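Speaker notes – Open shelving in small rooms
Session 2, Noltdale Housing Services. Speaker: Samina Ansari

Welcome the audience and confirm that handouts have been distributed. State the subject plainly: how residents use a white cubby unit for fruit and other small goods when the kitchen has no pantry.

Begin with depth. A deep compartment hides what is placed at the back, and fruit that is not seen is seldom eaten. Residents are advised to set each piece toward the front and to keep different kinds in separate compartments.

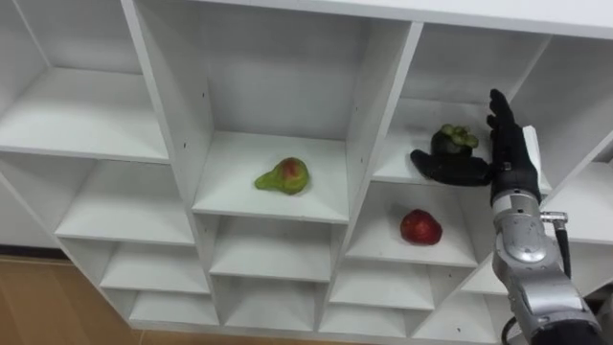
Continue with the survey. Of the 261 households that replied, 193 stored some fruit outside the kitchen. Pause for the handout, page 26. Note that pears and apples were the items most often mentioned.

Move to the question of empty space. Many residents fill every opening in the first week and then have no place to sort new groceries. The recommendation is to leave most compartments free.

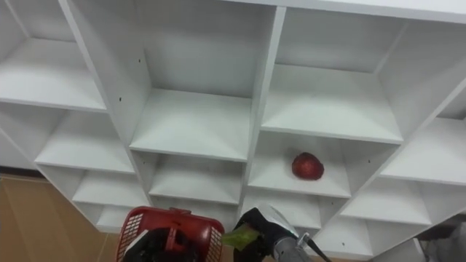

Hammad Sandhu objected at the January session that empty shelves look unfinished to visitors, and that his own household would fill them with books within a day. Acknowledge the point. Books are acceptable in the lower rows, provided that fruit has its own place.

Address cleaning next. Smooth white boards show juice stains early. A damp cloth is sufficient – abrasive powder should be avoided.

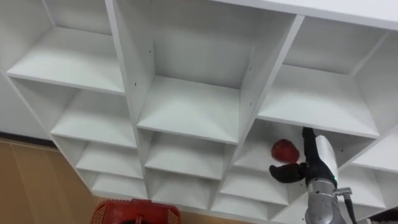 Residents should also check the fruit each time the shelves are wiped, and remove any piece with soft spots. Refer questions on wall fixing to Nusrat Zaidi, who has the forms.

Close with baskets. A light basket may be carried from one compartment to the next when the shelves are cleared.
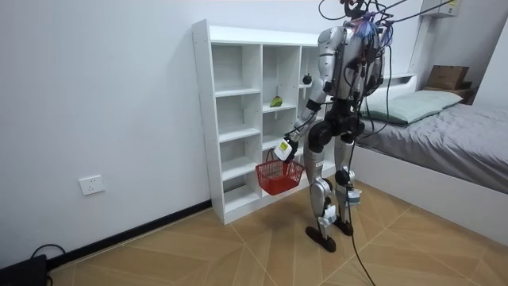
Open cubby unit with fruit on the shelves and a red mesh basket.

Take questions. Collect the sign-in sheets before the break.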